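Wednesday, evening

I slept badly again and woke before five. I made tea and learned my words for the day, 15 of them, as I promised to Vaida. She says that I should write in English also when I am tired, so I am writing.

In the morning I went to the language school on foot, past the Kuusk bakery. They have changed the price of the rye loaf again, but I bought it, and one bun with cardamom which I ate before I reached the corner. In the lesson we read a short text about a man who inherits a boat. Hema Marar asked me to explain the word "reluctant" and I explained it quite well, I think. Then I said "he was reluctant of going" and she corrected me. Reluctant to go. I wrote it down two times.

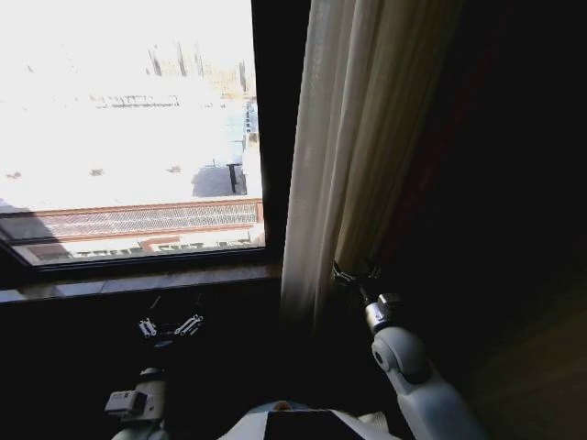
After lunch I telephoned my uncle Heino. He is 2 weeks out of the hospital and already he complains about the soup, so he must be better. He asked if I still play chess. I told him that I lost to Margus on Sunday in 26 moves, and he was silent for a long moment and then asked what opening I had played. I did not want to say it.

I must send him the 300 euros before the end of March. I also must find the letter from the landlord, I put it somewhere safe and now it is too safe.

For supper I had potatoes and the rest of the herring. The neighbour is practising his trumpet, always the same four notes. I have begun the library book, but it is slow, and the print is small for my eyes in the evening. Tomorrow the dentist at half past nine. I am reluctant to go.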